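How Sorting Works: Bins, Bars and Blocks

Part of the Vinley Explains series for young readers

Sorting means putting things into groups. The things in one group share something that the things in the other groups do not. This page explains what that something can be, what a sorting bin is for, and how to sort a pile of your own.

What is a property?

A property is a fact about an object that can be checked. Color is a property. Length is a property. So are weight, shape, thickness and the way a surface feels. A wooden spoon has a color, a length, a weight and a texture, and each can be checked separately from the others.

Some facts are harder to check. "Nice" is not useful for sorting, as two people may give two different answers for the same object. "Longer than this pencil" is useful. Anyone who holds the object against the pencil will get the same answer.

When you choose a property to sort by, you are choosing a rule. The rule should be clear enough that another person could finish your sorting after you leave the room.

One rule at a time

Suppose a tray holds red and green bars. Some are short and some are long. If the rule is color, you get two groups: red and green. Each group may contain short bars and long bars. Length does not matter yet.

Now take the red group and sort it by length. You get short red bars and long red bars. Do the same with the green group. There are now four groups. This is called sorting by two properties. It is easiest to do in steps, with the first step finished before the second begins.

The order of the steps does not change the final groups. Color first and length second gives the same four groups as length first and color second. It can change how much work is needed. Color can be seen from across a table, but length often has to be measured.

What is a bin for?

A bin is an open container with a floor and sides. The floor holds the objects up. The sides stop them from sliding or rolling away. There is no lid, so a hand or a tool can come in from the top.

Bins for sorting are often plain inside. A plain floor makes objects easier to see. A dark green bar on a patterned rug takes longer to find than the same bar on a flat gray surface. The difference between an object and what is behind it is called contrast. High contrast means the object stands out. Low contrast means it blends in.

Bins can be made of plastic, cardboard, wood or metal. Metal is strong and keeps its shape. It also makes a loud noise when a bar is dropped into it — worth remembering if somebody nearby is asleep.

Seeing color in different light

Color seems like the simplest property, but light changes it. A red object in a dim room can look brown. A dark green object can look almost black. Very bright light can make a shiny gray surface look white in one spot.

If two colors are hard to tell apart, move the objects closer to a window or turn on a lamp. Then compare them side by side. It is easier to see a difference between two objects that are next to each other than between one object and your memory of another.

Some people see certain reds and greens as nearly the same. If you are sorting with a partner who does, choose a different property, such as length, or mark each object with a dot or a stripe.

Spread out or piled up?

Objects in a pile are harder to sort than objects lying in a single layer. In a pile, the top objects hide the ones below. Pulling one out can move the rest. In a single layer, each object can be seen and reached.

It also helps to leave gaps. A gap must be wide enough for whatever does the picking up. Your finger and thumb need a small gap on each side of the bar. A gripper, the part of a robot arm that takes hold of things, needs room for its own parts. The usual direction is from above, as the sides of the bin are in the way of anything coming from the left or right.

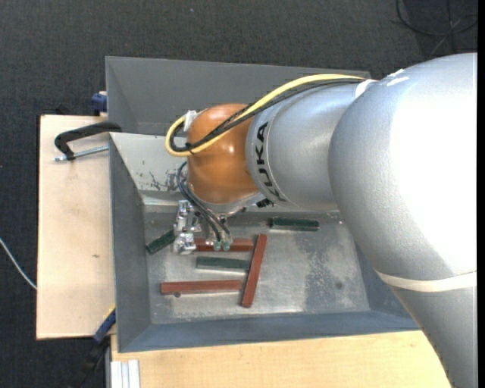 Red-brown and dark green bars in a gray metal bin, with the gripper of a robot arm lowered among them.

Two colors give two groups, so one sorting step would be enough for bars like these.

Try it: the Flellen tray

You will need:
A shallow box or baking tray
A sheet of plain paper to cover the bottom
Small objects in 2 colors, such as building blocks or crayons
Two cups
A pair of kitchen tongs

Place the paper in the tray. Put the objects on it in a single layer. Choose color as your rule and say the rule out loud.

Using your fingers, move each object into the correct cup. Time yourself with a clock. Write down the number of seconds.

Put the objects back in the tray and sort them again, this time with the tongs. Write down the new time. Then push the objects into a pile and try a third time, again with the tongs.

Compare your three results. Which setup was slowest? Did any object slip? Long objects are usually steadier if the tongs hold them near the middle, where the weight on each side is equal.

If you have a third cup, add objects that do not fit the rule, such as a blue button. Decide where they go before you start the clock. Many sorters keep one container marked "other" for this purpose.

Words to know

Bin: an open container with sides.
Contrast: how much an object stands out from what is behind it.
Gripper: the part of a robot arm that takes hold of objects.
Layer: objects spread out so that none lies on top of another.
Property: a fact about an object that can be checked.
Rule: the property you have chosen to sort by.

Next in this series: Measuring Length Without a Ruler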